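Teaching > Robot Software > Handouts > Week 5: Planning a reach into a bin

Last week we let the planner move the arm through open air, and I think most of you found it pleasantly forgiving. Bins are less kind! The walls are thin and the gripper fingers have to go down between them, so a path that looks perfectly sensible at the fingertips can still drag the wrist across a rim.

Please do model each bin as four walls and a floor. Every year somebody puts in one solid box (I did it myself when I started), and then the planner quite rightly refuses to go inside.

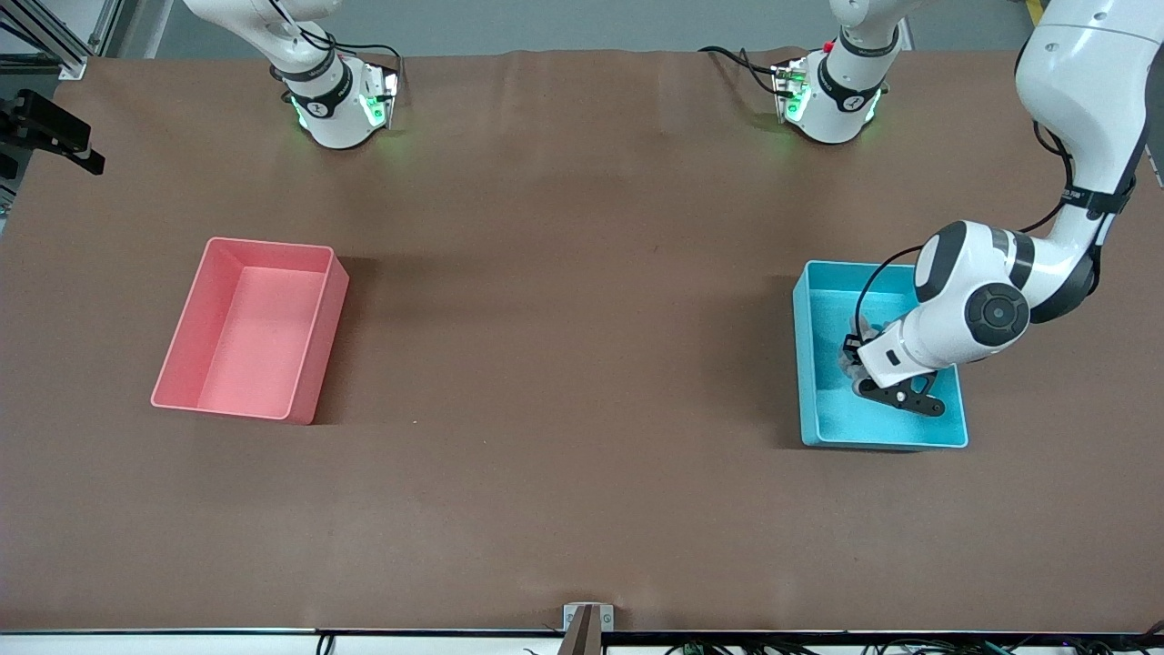
Meinir Parry

With the fingers low in the blue bin like this, the elbow and the wrist housing need checking just as much as the fingers do – and the cable looping off the wrist is not in the arm model at all, so leave it some room. I pad the wrist by 35 mm, which is generous, but do start there.

For the exercise, plan from the pink bin to the blue one in three stages: straight up, across, straight down. Give the planner 500 tries per stage and write down which stages fail. Then swap the bins over in your scene file and run it all again. Bring both logs on Thursday, even the untidy ones.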